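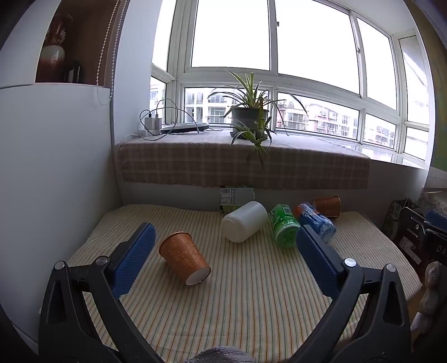
Chapter 13
Clearing the Table: Cups, Bottles and What They Are Made Of

In the last chapter we cooked, served and ate. Now comes the part most cookbooks skip, and we happen to love it. A table after drinks is one of the best small collections of materials you will ever find in a home. Take the striped tablecloth on the opening page: a paper cup with a scroll pattern has tipped over near the front, and behind it are a white container with no label on the side we can see, a green plastic bottle in a bright wrapper, and a clear one with a blue label. They all came to the table for the same job, to hold something until somebody drank it, and yet each was built in its own way!

This chapter is about looking at those things closely before they go in a bin. You will handle them, squeeze them gently, read what is printed on them, and learn to tell them apart quickly. By the end you should be able to clear a table in one trip and know where every piece on your tray is headed.

What you will need for this chapter
A tray with a raised edge
A table covered with a cloth you can wash
A mix of used cups and bottles, drained and rinsed
A deep bowl of water
Scissors
A notebook (the same one you used for Chapter 12)

Words to learn
Rim: the open edge of a cup. On a paper cup it is usually rolled.
Base: the part a container stands on.
Lining: a thin layer inside a paper cup that keeps the drink from soaking in.
Sleeve: a printed wrapper that goes all the way around a bottle.
Taper: the way a shape gets narrower from one end to the other.

13.1 Start with the shape

Before you think about paper or plastic, think about shape. Shape decides how a container stands, how it stacks, how it pours and how it behaves when it gets knocked over. Our first class in Vamden spent a whole morning on this and wanted to keep going after lunch. One group stacked cups until the pile leaned against the wall, another lined up bottles by the width of their bases, and we gave up on the lesson plan and let them get on with it.

Most drink bottles are close to a cylinder. The two ends of the rolling part are the same width, so on a flat table the bottle goes straight. Turn one over and look at the bottom, too. Many plastic bottles have ridges or little feet molded there. Thin plastic bends easily when it is flat, and those folds make it stiffer, so the base can hold its shape with less material.
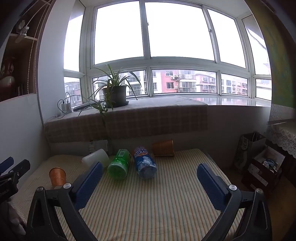 Cups are a different story, and the reason is taper. Stand one cup inside another and you will see at once why makers like the shape: a tall stack takes up hardly more room than a few cups set side by side. Taper also changes the way a cup rolls. Look at the orange-brown one lying on its side at the back edge of the table, with its wider rimmed end facing right. Give a cup like that a soft push and the wide end has farther to travel on each turn than the narrow end does, so the cup swings around in a curve. Try it on the floor first. Mark the path with chalk, then do the same with a cup that has a steeper taper, and compare the two curves. It is a lovely thing to watch, and we still do it every time we teach this chapter.

Try it: the rolling test
1. Clear a patch of smooth floor.
2. Lay a bottle on its side and push it softly with one finger. Draw its path in your notebook.
3. Do the same with a cup.
4. Push both again, a little harder. Note whether the shape of the path changes or only its length.
5. Repeat with a bottle that has a narrow waist.

13.2 Read the outside

Labels are worth slowing down for. Some are a strip of paper or plastic glued around the middle. Others are sleeves, and a sleeve can cover so much of a bottle that you have to look at the base to learn what color the plastic underneath is. Find the barcode, the recycling mark and the volume on each of your containers and copy them down. If your town asks for sleeves to come off, use the scissors along the seam.

Paper cups need a second look as well. Cut a rinsed one from rim to base and open it out flat. Scratch the inside with a fingernail, then tear a corner slowly and watch for a thin film stretching between the fibers. That film is the lining, and it is why many towns collect paper cups separately from newspaper. Check your local rules and write them on the inside cover of your notebook.

13.3 Into the bowl

Now for the water! Cut a small piece from each plastic item, push it under the surface so no bubbles cling to it, and let go. Solid pieces of PET, the clear plastic used for many drink bottles, sink. Polyethylene, used for a lot of milky white bottles and for screw caps, floats. Keep your pieces, with a note of which container each one came from. You will sort them again in Section 13.4, where we start with the caps.

Leen Atallah and Mireille Saab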